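May, bench notebook, sink corner

8:40 start. Keyvan had already cleared the dishes out of the corner, so I went straight to the wooden stand. Two dowels had worked themselves out of the lower rail again. Pulled them, scraped the old glue off the ends with a chisel, dry fitted, then glued with the yellow glue from the Randell shelf. Clamped one with the small bar clamp and the other with tape. The tape was a bad idea. The dowel leaned while I was on the phone and I had to take it off and do it over.

The rail on the wall side measures 506 mm between shoulders. The drawing from Naseri has it a little shorter, and I think the drawing was made before the wall panel went up. I have written the real number on the drawing in pencil. If anyone prints a fresh copy, carry it across.

Pine is still bare. I would like to leave it bare until we know which parts stay. Sanded the top face with 180 and then 220, and left the underside alone. There is a small run of resin near one end that keeps coming up sticky. Wiped it with spirit. It will come back.

Rack. The gray plastic one is the Hodumis, second of the pair; the first went back with a cracked foot. It sits a bit low for the stand. Keyvan wants it packed up on rubber pads. I tried a folded dish towel under the front feet and that made it worse, everything slid toward the wall. Tried the pads from the drawer after that and it sat better but it rocks if you lean on the back corner. Leaving it on pads for now.

The hooks on the rack are a decent size for mugs but too open for anything with a thin handle. I hung the ladle on one and it turned around and hit the post. The small hook holds the sieve all right. Keyvan suggested a loop of cord on the ladle. I would sooner find it another place, maybe a peg on the stand itself, on the side away from the tap. To try.

Cloths. We have been leaving them in a heap by the sink and they smell by the afternoon. New rule as of this morning is that the cloth goes over the top bar of the rack when you are done with it. Green is for the counter and the rack, blue is for the floor, and the blue ones do not come up to this level at all. They live in the bucket. I found a blue one in with the forks yesterday, so the whole lot of forks went through the wash again.

Bunched up the way it is, the green cloth hides part of the wire basket and one corner hangs down toward it. It ought to be opened out along the bar. The bar is long enough for that if the lids are moved. Forks are stacked on their own for the time being, tines all the same way, with the white plastic cylinder lying next to them.
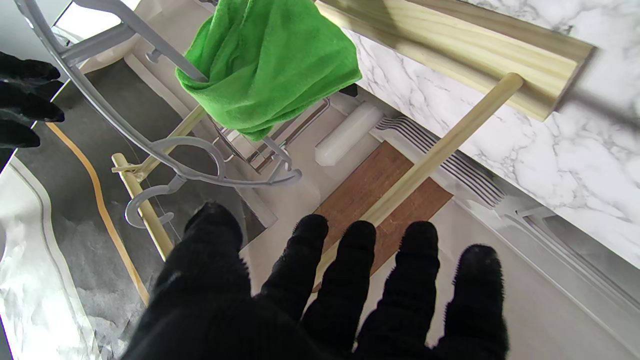
Vol. 6, p. 152

Continued after lunch, 1:15.

Forks first. I had been putting them in the wire basket standing up and they catch in the mesh. The tines go through at the bottom and then you lift one and the basket comes with it. Lying down in a stack they take up more counter but they are easy to pick up and easy to look over. Keyvan prefers them in the basket because a stack of wet forks does not dry. He has a point. We agreed they get dried by hand, stacked, and then put away in the drawer by whoever closes up. The basket can have the small stuff, peelers and corks and the bottle brush.

I would still like a basket with a solid bottom. There was one in the Cleltano catalog with a lift-out tray, but the hooks on it look too narrow for the bar on our rack. Before anyone orders it, measure the bar. I measured it last month and cannot find where I wrote it down. It is not in this book, and I went back as far as the shelf drawings.

Wall panel. The marble pattern one, white with the gray veins. It is holding up fine apart from the bottom joint, where the sealant has pulled away for the length of my hand. Cut that out with the hook blade, cleaned, let it air, ran a new bead at 2:30. Keep water off it until tomorrow. I put a strip of masking tape along the counter as a reminder. A note for next time: do the bead before the stand goes back in place. Reaching in past the dowels with the gun I got sealant on the rail and had to sand the spot again.

While I was down there I looked at how the stand meets the panel. There is a gap behind the rail that is wide enough to lose a teaspoon in, and I did find one, plus a bread tie and a good deal of grit. Options are to close it with a strip of pine or to open it up so a cloth fits through. I lean toward opening it. A strip will just trap water behind it and we would be back with the scraper. Moving the stand out by the width of a finger would do. It does mean the rack has to come forward as well, and then the front feet are close to the edge of the counter. Keyvan to look at this with me. No decision today.

Dowels again. The glue was firm at 3:00 so I took the clamp off. The one I did over is straight now. The other has a slight lean which I can see when I look along the rail but which does no harm. The crossbar on the short post is a press fit and I left it dry on purpose. We will want to take that off when the basket changes. If it gets loose, wrap the end with a turn of paper tape, and please no glue.

Loaded everything back the way we use it and washed up the lunch things to try it out. Notes from that:

Plates go in and out cleanly from the front. From the side you knock the long dowel with your wrist.
Large pan does not fit and never did. It dries on the stove.
Mugs on the big hook, fine with one, two of them knock together.
Lids need their own place. They were leaning on the rack and slid down twice.
Water runs to the back left. I would expect it to run to the sink, so the counter is out of level or the pads are uneven. Check with the long level, it is in the van.

The lids bother me most. A row of short dowels set in a rail would hold them on edge, and we have the offcuts for it. Drilled a test piece from the scrap with the 10 mm bit and stood three lids in it. The spacing was too tight for the glass one with the thick rim. Will drill another with more room between and leave it on the bench for people to try. Write your comments on the wood itself if you like, it is scrap.

Cloths at 4:30: the green one was still damp where it was folded over the bar and dry at the hanging ends. Opened it out. Will see in the morning. We are down to the last few clean green ones so someone should run a load, no softener, it ruins them for drying.

To do, in no order:

Find or redo the measurement of the rack bar.
Level the counter or the pads.
Second test piece for lids, wider.
Peg for the ladle.
Send Naseri the corrected rail length.
Ask about a replacement for the returned Hodumis. Keyvan has the receipt.
Tape off the counter joint after hours, then check the bead.

Left at 5:10. The clamp is back on the wall. Chisel needs sharpening, I hit a staple with it.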